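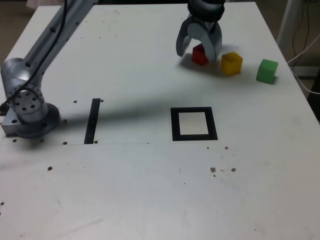
Cubos Tranano en rojo, amarillo y verde sobre tablero blanco, con cuadrado de destino en negro.

Cubos de color Tranano
Referencia 1075
Fabricante: Cendura
Distribución: Antoniadis, material para aula y taller

Descripción

Los cubos Tranano son piezas de color liso para ejercicios de mesa: coger, trasladar, ordenar, alinear y colocar dentro de una zona marcada. Se sirven en rojo, amarillo y verde. Las caras no llevan letras, números ni dibujos, de modo que la única indicación para distinguir una pieza de otra a primera vista es el color.

Las esquinas están ligeramente redondeadas. El cubo se puede agarrar por dos caras opuestas y se apoya igual sobre cualquiera de las seis. No tiene cara superior ni inferior y no hace falta orientarlo antes de empezar.

La medida nominal es común a los tres colores. Puede haber pequeñas diferencias de tamaño entre colores de lotes distintos. Si el ejercicio exige piezas iguales, conviene indicarlo en el pedido para que se preparen del mismo lote.

Formatos disponibles

Bolsa de muestra: un cubo de cada color.
Caja de aula: 160 cubos, surtidos en los tres colores.
Reposición por color: rojo, amarillo o verde, por unidades sueltas.

La caja de aula se entrega con separadores de cartón y tapa. La bolsa de muestra no lleva caja. Los pedidos de reposición se sirven a granel.

Superficie de trabajo

Recomendamos un tablero blanco o de color claro, sin dibujo. Los tres colores se distinguen bien sobre ese fondo y las marcas negras quedan a la vista. Un tablero usado, con agujeros de fijación o manchas pequeñas, sirve igualmente mientras el cubo asiente plano en la zona donde se va a dejar.

La luz lateral fuerte produce sombras largas sobre la mesa. En trabajos en los que se tenga que comparar el color a distancia es preferible una luz repartida, sin focos directos. Con demasiada luz el tablero blanco deslumbra y el rojo tira a naranja en la cara de arriba, mientras las caras en sombra se ven más oscuras.

Marcado de la zona de destino

El ejercicio básico usa un cuadrado de contorno negro con el interior sin pintar. Se puede trazar con rotulador o hacer con cinta. La cinta negra Graltico se vende aparte y se retira sin disolvente de los tableros lacados.

Montaje habitual:

1. Limpiar el tablero con un paño seco.
2. Marcar el cuadrado en la parte central, con espacio libre por los cuatro lados.
3. Colocar los cubos en fila fuera del cuadrado, separados entre sí.
4. Decidir el orden de los colores antes de empezar y anotarlo en la hoja de la sesión.

La separación entre cubos depende de quién o qué los vaya a coger. Para niños pequeños basta con un dedo de distancia. Si se usan pinzas hay que dejar más sitio a los lados.

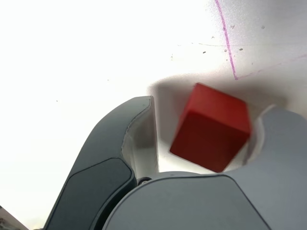
El agarre más estable es el de dos caras opuestas, con el cubo centrado. Cogido por una esquina también aguanta, pero gira con facilidad y suele quedar torcido al soltarlo. Para los ejercicios de precisión se recomienda repetir la toma desde la mesa antes que corregirla en el aire.

Limpieza y almacenamiento

Paño ligeramente húmedo y secado inmediato. No sumergir. No usar alcohol ni limpiadores abrasivos, que apagan el color. Guardar en la caja cerrada, lejos de ventanas. El amarillo es el color que más acusa el sol directo.

Cada estante debe soportar el peso de las cajas apiladas. No se recomienda poner más de dos alturas, ya que la tapa de cartón cede.

Pedidos y plazos

Los pedidos de caja de aula se preparan en el almacén de Antoniadis. Para reposición por color se admiten hasta 400 unidades por pedido; cantidades mayores, consultar. El verde en unidades sueltas volverá a estar disponible en octubre. Las cajas surtidas no están afectadas.

Garantía de 2 años por defectos de fabricación. No cubre golpes, marcas de uso ni pérdida de color por exposición al sol.

Consultas técnicas y presupuestos para centros: Eirini Kouris, departamento de material didáctico. Indiquen la referencia, el formato y, si procede, que necesitan piezas del mismo lote.

Productos relacionados

Cinta de marcaje Graltico, negra
Tablero blanco Cendura para mesa
Separadores de cartón de recambio

Ficha revisada el 06/01/2019.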